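Notebook, handling bench, 2/14/25
Washer unloading: draft working rules, second pass

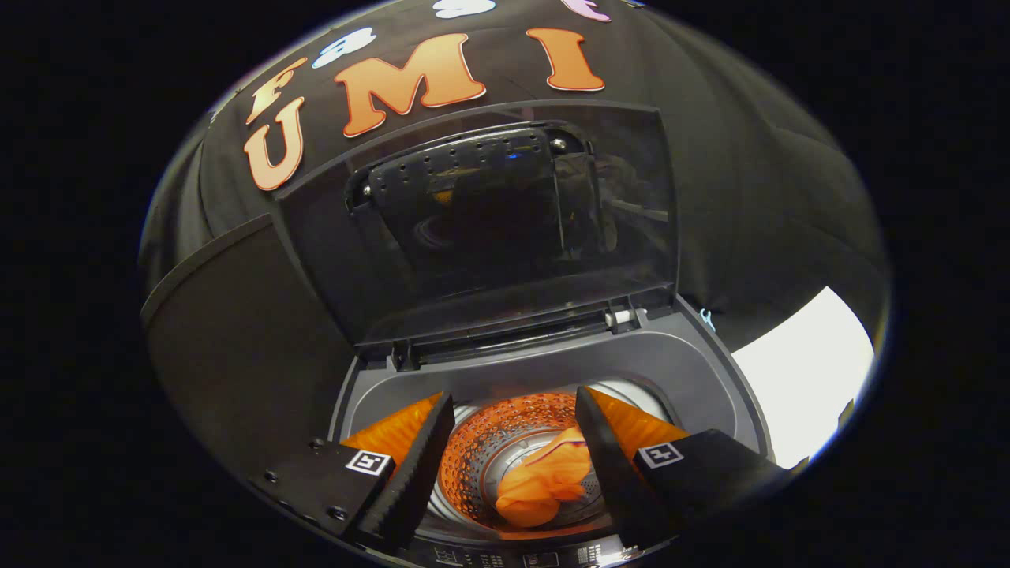

Dirk Stöcker wants the lid rule moved to the top of the sheet and made a hard stop: lid fully open and checked by eye before the fingers go below the rim. His point is that an operator who reads only the first line should still have read that one. Maricruz Esquivel agrees on the order but would keep the wording as it was in July, so that older runs can be compared without a footnote.

Moved it to the top. Wording left alone for now.

Rules as they stand:

1. Lid fully open. No entry with the lid resting on anything other than its own hinge.
2. Machine off at the wall. Standby does not count.
3. Both finger markers clean and unobstructed at the start of a run. Wipe with a dry cloth only.
4. Enter with the fingers open, one to each side of the item. Close on the cloth, never on the drum wall.
5. Lift straight up until clear of the rim, then move sideways.
6. If the cloth catches on the hinge side, open the fingers and start again. Do not pull.
7. One item per run. Mixed loads have their own sheet (Brinkmann bench, Umum folder).

Rule 4 needs a test that can be applied afterwards. "Never on the drum wall" is clear enough at the bench but hard to score from a log. Proposal: any contact with perforated metal during closing marks the run as void, whether or not the item comes out. Under that reading 53 of the last 70 runs stand. Under the old reading more than 60 would, but I have not rechecked those and would not quote the figure.

Speed: 30 per cent of maximum inside the drum, 90 outside. The Tindville sheet has a single limit for both, which is simpler to audit. No view yet.

Open points:
Who signs off a change of finger pads. The sheet says "the operator", the bench log says "supervisor".
Whether a void run is repeated at once or at the end of the batch. Dirk says at once. I prefer the end, with the cloth dropped afresh.
Lendero copy of the sheet still has the old numbering. Replace it.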